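Working Next to the Arms: Tips From Our Back Room

I've been at Bravstead for five years, and for most of that time "automation" at our place meant the timer on the dryer. Then the robot arms came in last August. We're a household service outfit (groceries bagged, laundry sorted and folded, boxes made up for people who can't or don't want to do it themselves) and I run the back room on the early shift. Since I get asked the same things by every new starter, and by my sister, who thinks I'm about to be out of a job, I'm putting my tips in one spot. A lot of them work fine at home too, arms or no arms!

Bags first

Thin plastic bags are the worst thing in the building. People pick one up without thinking. You pinch, you lift, your other hand is already going underneath. An arm pinches, and whatever the pinch got is what it has, so how you leave the bag matters a whole lot more than it used to.

Squeeze the air out before you set it down. A puffed-up bag slides around and hides what's in it.

Don't knot the handles tight. Twist them once and let them stand up, so there's something to grab. I do this at home now and my groceries come out of the trunk faster.

One leafy thing per bag. Cabbage and lettuce travel best alone, with nothing heavy leaning on them. We used to stuff a cabbage in with the cans and hope, and Leonidas Papadakis, who has worked here longer than the front door has, spent half his mornings peeling off bruised leaves.

Keep empties away from full ones. A crumpled empty bag draped over a full one is a mess for anybody. I keep a big box for empties and another one for bags with holes. 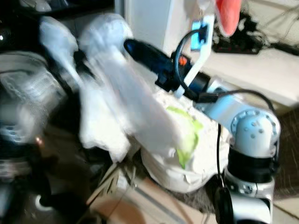
I'll say this for the change, my wrists are better. I used to lift bags from six in the morning until lunch and by Thursday I couldn't open a jar. Now a good part of my day is setting things up, watching, and fixing what went sideways, and that's a different kind of tired. It's more in the eyes. If you're coming over from the old way of working, plan for that. Get up, look out the window, drink something. The first two weeks I went home with a headache every night and blamed the lights.

Getting the table ready

Your prep is the job now, so give it real time. What I do:

Wipe down before you start and again after anything with produce in it. Use a damp cloth, then a dry one. Leave the spray bottle on its hook and spray the cloth instead, well away from plugs and leads.

Bundle your cables. I'm a nag about this and I'm not sorry. Everything we've added came with a cord, and cords breed. Velcro ties are better than zip ties since you'll be moving things around within the week, and old bread bag clips make great labels (write on them with a laundry marker and clip one at the plug end).

Keep clear plastic tubs and clear bags off to one side. They're hard to see for people in a hurry, too.

Flatten your cardboard as soon as it's empty. Don't stack it under the table, you will kick it.

Cloth is its own headache

We call the sorting pile the Yakubu, after the street where our first laundromat was, and new people always think it's a brand of detergent. Laundry is where I figured the arms would be hopeless, and I still wouldn't hand one my good sweater. But loosening a heap and pulling pieces apart is dull work that wrecks your back, and I'm glad to share it.

Shake everything once before it goes on the pile. One good snap gets the sleeves out of themselves and you'll save a minute on every shirt.

Keep the pile low and wide. A tall one topples, and the thing you want is always at the bottom.

Mix your colors at the sorting stage if you're sorting by type. I know, I know, everybody's mother said otherwise. For washing she's right. For sorting, a bright print in with the whites helps you see where one piece stops and the next one starts. All white on white and I can't tell a pillowcase from a tea towel myself.

Wadded things go on top, so they get opened out first.

Check pockets by hand. We haven't handed that over to anything and I hope we never do. Last winter I found 86 dollars in a bathrobe and the lady cried when I called her.
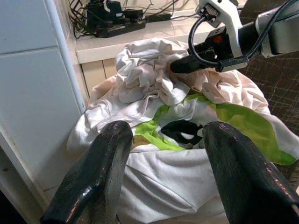
The sorting pile, with the bright print in among the whites and the wadded piece up top.

What about the people

My sister's question, so let me give it a proper go. There were two of us on bags and two on laundry before, and it's still the four of us. What changed is who does what. We rotate now, every couple of hours, and I fought it at first because I liked my corner and my radio. I've come around. You don't get as stiff, and you don't get so bored that you stop noticing things.

The bit I'd warn you about is pace. It's easy to fall into keeping up with a machine, and you shouldn't. If you catch yourself hurrying, slow your hands down. We wrote "your speed, please" on masking tape and stuck it on the door, and it's been there so long the corners have gone fuzzy.

Also, speak up early about what isn't working. Our manager had the laundry table at the wrong height for a month and everybody grumbled in the break room and didn't say a word to her. When Leonidas finally did, she had it raised by the next morning.

A few odds and ends

Know where the stop button is and press it once on your first day, so your hand knows the way.

Tie back hair, and roll your sleeves up. Aprons with long strings get tucked in. Mine is an old Silberg canvas one with the ties cut short and it's the best thing I own for work.

Never reach in to "help." Stop it first, then fix the bag or the sock or whatever it is, then step back.

Write down the oddball items. We keep a spiral notebook by the sink with things that gave us trouble (fitted sheets take up two whole pages) and new folks learn more from that than from the training binder.

If you've got a better trick for fitted sheets, send it in. I've tried the corner-in-corner fold and mine still come out looking like a bread roll.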